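Hivau Renews Steltham for Third Season, Moves Series to Weekly Release

Production on the new episodes begins in September at the Zilteck stage complex; the supporting cast will expand

Hivau today announced that it has ordered a third season of Steltham, the hour-long drama produced for the streaming service by Amato Television. The new season will consist of 20 episodes, twice the length of the season now streaming, and will be released weekly in two blocks.
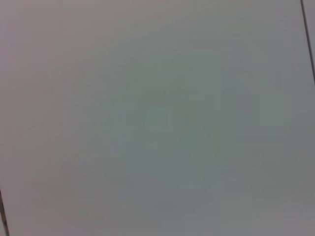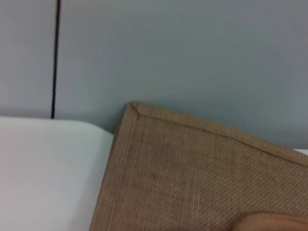

Pale gray surface, close up (first picture); wall with a dark vertical seam (second picture).

Steltham is set in a former mill town of the same name and follows the staff of the county records office after the discovery that a large number of land deeds have been altered. The second season ended with the office placed under state supervision and its senior clerk suspended from duty. The third season resumes on the following morning and will take place over a single winter.

All of the principal cast members have signed for the full run of the new season. Four supporting characters introduced in the second season, among them the state examiner and the ferry operator, will become series regulars. A character who left the series at the end of the first season will also return in a story that runs through the first block. Hivau will announce casting for that story, along with three new recurring roles, when contracts have been completed.

The writing staff has been at work since the spring, and scripts for the first block have been delivered. The creative team responsible for the first two seasons remains in place. The head writer of the second season will direct the opening episode and the finale of the first block.

Production will begin in September at Zilteck Stages, where the series has been based since its pilot. Under a new agreement between Amato Television and Zilteck, the production will occupy two adjoining stages for the length of the shoot. The records office, the courthouse corridor and the Harbor Street apartments will remain standing between blocks. In earlier seasons these sets were taken down and stored, and the schedule had to allow time for them to be put up again.

Exterior filming will take place over six weeks in the late fall. The production expects to engage 600 background performers during that period, most of them for the town meeting and the winter fair that appear in the first block. Open calls will be listed on the Amato Television website. Applicants do not need previous experience but must be 18 or older and available for overnight work.

Release schedule

The first two seasons of Steltham were made available to subscribers in full on the day of release. Beginning with the third season, one new episode will be added each week at 9 p.m. Eastern time. The first block of ten episodes will be followed by a break of eight weeks before the second block begins. Premiere dates for both blocks will be announced at a later time.

The change applies to Steltham only. Other Hivau original series will continue under their present release plans, and no changes to subscription plans are being made in connection with the new season.

Seasons one and two remain available to all Hivau subscribers. The first season will also be offered without a subscription for a limited period before the premiere. Captions and audio description will be provided for every new episode on the day it is released – a service that was added to the second season only after its debut.

Advance screening

Hivau will hold an advance screening of the first two episodes for subscribers ahead of the premiere. A total of 1000 seats will be offered by drawing, with a limit of two seats per household. A further 100 seats will be set aside for residents of the towns in which exterior scenes are filmed. Registration will open through the account page of the Hivau website and app. No purchase is necessary, and seats may not be resold or transferred.

About Hivau

Hivau is a subscription streaming service offering original drama, comedy and documentary series, together with a library of licensed films. It is available on most connected televisions, phones and tablets.

About Amato Television

Amato Television develops and produces scripted series for streaming and broadcast. Steltham is its first production for Hivau.

Press materials for the third season, including episode titles and cast biographies, will be posted to the Hivau press site as they are approved. Requests for interviews and set visits should be submitted through the same site. Set visits will not be scheduled during the first three weeks of production.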